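Stiltent Members Board > Health Plans & Coverage > Networks and referrals
Posted by ylumenta (Yoga Lumenta), March
11 replies, 161 views, 5 shares

Skandska coordinated care, anyone switched yet?

My employer moved us to the Skandska plan this month. The old one let me book with any specialist on the list. With this one you get assigned to a care team at a Dandari clinic and everything goes through them, including my cardiologist, who I've seen for six years. The packet says he is "affiliated" but doesn't say if that means in network. I called the number on the card twice and got two different answers. Has anyone been through this?

marlow_k wrote:
Affiliated and in network are two separate things on this plan. My wife's lung doctor had admitting privileges at a Dandari hospital and was listed as affiliated, but his office had never signed the Skandska contract. We got a bill for the first visit. Call the doctor's billing office, give them the plan name and the group number off your card, and ask if they are contracted. Don't go by the directory.

ylumenta wrote:
Thanks. I'll call in the morning. Did you get the bill reversed?

marlow_k wrote:
Partly. They took 300 off and we paid the rest. The appeal took most of the winter.

tess.in.scrubs wrote:
I work the front desk at a clinic in this network, so I see it from the other side. The care team is not there to block you. If you already have a specialist, the team puts in a standing referral and it is good for a year. What trips people up is going to the first specialist visit before they have met the primary. No primary visit means no referral on file, and then the claim gets kicked back. Book the primary first even if you feel fine.

dunmore77 wrote:
Disagree that it isn't there to block you. I've had the standing referral since fall and still had to get a new approval for an echo, then another one for the follow-up. They call it coordination and it adds two weeks to everything. On the old plan I called and went in.

tess.in.scrubs wrote:
Imaging is separate from the referral, yes. That's prior authorization and your old plan probably had it too, your doctor's office just handled it without telling you.

dunmore77 wrote:
Maybe. I never waited for it though.

ylumenta wrote:
Update. The billing office says my cardiologist is contracted, but only at the Hartono Street location. I've always gone to the other one. Same doctor, he's at Hartono Street two mornings a week. I have a primary visit set for 9:40 and will ask for the standing referral then.

They also want a food log before the visit, a few days of whatever I eat at home. I've started it on paper at the kitchen table.
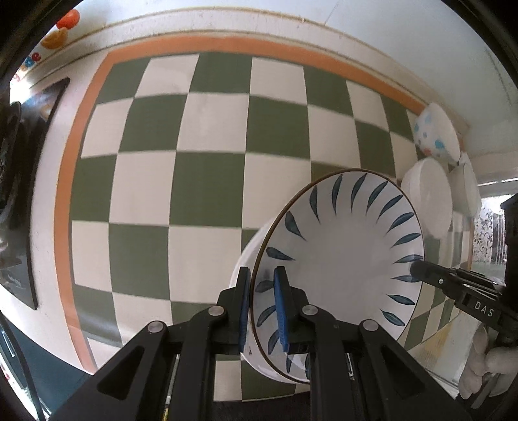 marlow_k says to get the Hartono Street address written on the referral itself, as theirs only had the doctor's name and the claim was processed under the wrong office.

ylumenta wrote:
Good point, I'll ask. One more question. The booklet gives the family out-of-pocket limit as 4,000. Does what we paid in January under the old plan count toward it?

tess.in.scrubs wrote:
Usually no if the carrier changed. Some employers negotiate a credit. Ask HR for it in writing and keep your statements from the old plan.

dunmore77 wrote:
Ours didn't give one. Started over from zero.

Get thread updates by email. By signing up for the Stiltent newsletter you agree to our use of cookies.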